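## 4.2 Finger comparison in simulation

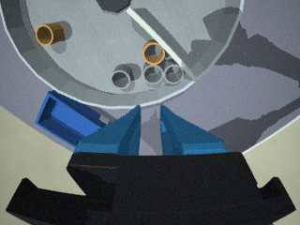 **Figure 3.** Simulated view over the gripper towards the round container, with orange and gray cylinders on its floor and the blue tray at lower left.

Before any hardware trials, the two finger designs were compared in simulation. The Sturley finger is a broad triangular type that narrows to a point, as in Figure 3; the Atier finger is a parallel pad of constant width. Both were mounted on the same gripper body and driven by the same position controller, with closing speed and force limit held fixed. The arm model and contact settings were those of Section 3.

Each finger was given 200 pick attempts on hollow cylinders placed at random inside the container. An attempt was stopped if the gripper touched the container wall with more than 5 N, or if the cylinder slipped before reaching the release height. Layouts were drawn from 50 stored seeds, so that both fingers met the same starting positions.

Cylinders standing apart from their neighbours gave little trouble to either design. The difference lay in clusters such as the one beside the pale bar in Figure 3, where the space between neighbouring rims is small. The pointed tip could enter gaps that the pad could not, but it was more sensitive to errors in yaw – a small error was enough to push the target aside. Of the failed Atier attempts, 61 were stopped by wall contact, mostly near the foot of the wall.

Render grain and shadows were kept on throughout, as the pose estimator of Llanos (Section 3.4) had been tuned on clean images and lost accuracy on shaded rims. Results with ground-truth poses are listed separately in Table 2.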